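Opinion > Household > Shared Laundry
Last updated: October

The Case for Looking in the Drum

The residents' handbook at Istetti devotes 18 lines to detergent and a single one to checking the machine before use. The proportion should be reversed. A shared washer passes from one household to the next all day, and whatever is left inside passes with it.

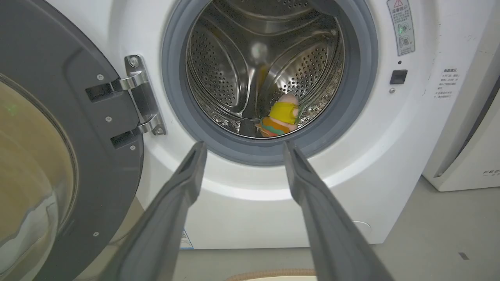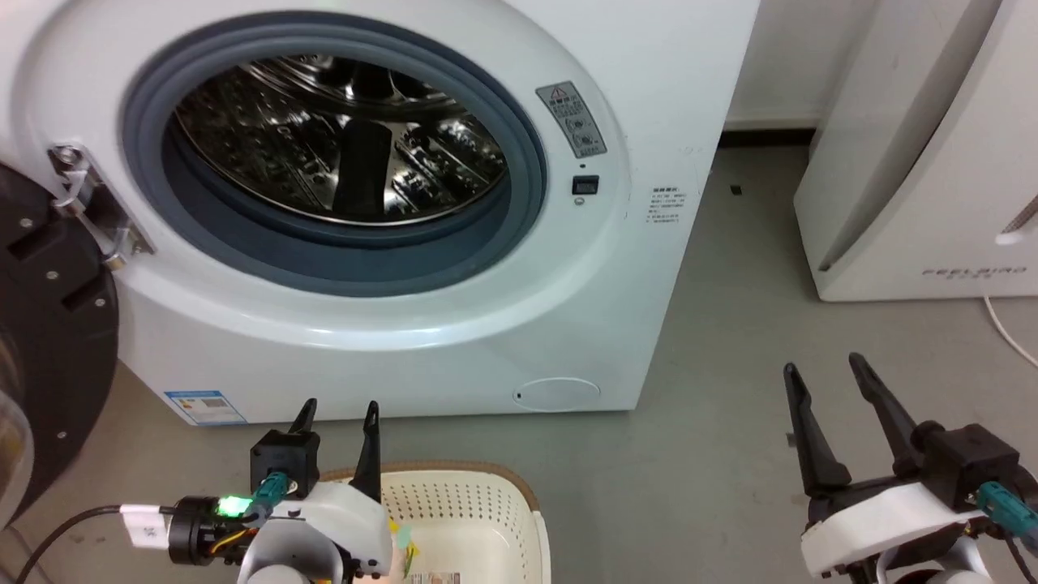

A front-loading washer, with the door open.

Kamolrat wrote in after an earlier version of this essay to object that inspection is the duty of the person leaving, and that the next user should not be asked to do another household's work. The objection has merit. The handbook does assign that duty, and the 68 apartments at Istetti have all received it.

Assigned duties are nevertheless forgotten, most often with small items. A child's sock or a soft toy is easily missed by a person carrying a full basket – and a dark wash at high heat can ruin it. The owner then bears a loss that a brief look would have prevented.

The rule proposed is modest. Each user should look into the drum and run a hand along the rubber seal, both before loading and after emptying. Items found should be placed on the shelf by the door and kept for 7 days.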